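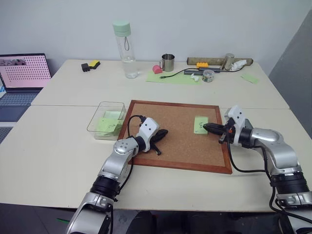
My rules for the two-arm table, second version

December 19, 2020

In the spring I wrote a list of rules for working at the two-arm table in Tramcombe. It had 29 points and I was proud of it. I printed it and put it on the wall, and after a few weeks I noticed that even I did not follow more than half. So this month I sat down and wrote it again, and I want to share what stayed, what went out and what I am still not sure about.

First some background. We teach the arms small office tasks. The current one is called "board and box": a board lies on the table with paper notes on it, a clear plastic box stands next to it, and the notes must go into the box. Each note has a short code by hand, a letter and a number. It sounds like a task for a child, and with human fingers it is. For a gripper, thin paper is one of the most unpleasant things in the world.

The old list came mostly from a document of Plenova, where I worked before. They have big machines behind fences, and their rules are good for big machines behind fences. I copied too much from there. For example I had a point about signing a paper before entering the cell. We have no cell. We have a table and a chair.

What stayed

Speed. While a person can reach the table, the arms move at 200 millimeters per second or less. I have been asked many times to make this higher when we are late with the work, and my answer is still no. If you want to go faster, everybody steps back behind the tape on the floor, and one person keeps a hand on the stop button.

The stop button is tested every morning, before the first run. Press it during a slow movement, see that both arms stop, write your initials in the book. If one arm stops and the other continues for even a moment, the day is finished until it is repaired. This has happened to us one time. It was a loose connector, and I was happy to find it at nine in the morning and not at five in the afternoon.

No hands between the grippers. I wrote this one in big letters already in the first version. With one arm you learn quickly where it can go. With two, you watch the left one and forget the right one. When a note falls in the wrong place, you pause both arms, wait until they are still, and only then reach in.

Cables. Before each session move both arms slowly to the far ends of their work area and look at the cables during the whole movement. A cable that hangs nicely in the middle position can be pulled tight in the corner.

What changed

The old rule said "keep the table clean." I understood now that this rule is useless, as each person has a different idea of clean. The new rule speaks of two zones. The near table is the work zone and only the objects of the task are allowed there. The far table is the background zone. Ordinary things can stand there, a bottle, a mug, a sponge, and we even want this, so the system learns to ignore them. But they must be out of reach of both arms, and drinks must have the lid closed. I would like to forbid open mugs completely. I lost this discussion, so for now an open mug is allowed only if it is empty.

The second change is about the box. Before, I wanted the box always in the same position and marked it with tape. The notes went in perfectly, and then we moved the box by a few centimeters and the success was gone. Now the position must change between runs, and it is also allowed that the box touches the board or stands at an angle. If it looks a little wrong to you, it is probably a useful run. 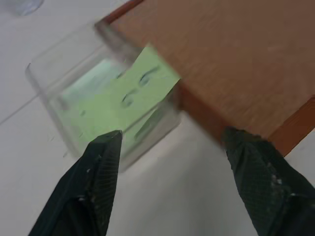

View from the wrist camera, with the box right up against the board.

The third change is who decides that a run is bad. In the first version the operator could delete a run immediately. This is human, I did it too. But then all the difficult moments disappear from the data and you keep a beautiful collection that teaches nothing about mistakes. Now the operator only puts a mark, and a second person looks at the marked runs at the end of the day. After every 100 runs we stop and check the camera pictures for dust and blur, also on the fingers, where the small dirt collects.

What went out

All the points about clothing, except long hair and hanging necklaces. The point about music. The signature paper. The point that obliged people to write a report of one page for each dropped object, which produced many reports that said "object dropped."

I also took out the point about the Evex log format. The software writes it by itself now and a person cannot do it wrong.

What I don't know yet

Our friends at Valdebenito use a rule that the two arms may never cross the middle line at the same time. It is safe and easy to explain. But for paper you sometimes want one gripper to hold the board and the other to peel the note, and then both must be close together. For the moment I allow crossing only below 100 millimeters per second. I chose this number by feeling, and I don't like to choose numbers by feeling. If you have a better method, please write me.

The new list fits on 2 pages with large letters. It hangs next to the light switch, and the old one is in my drawer.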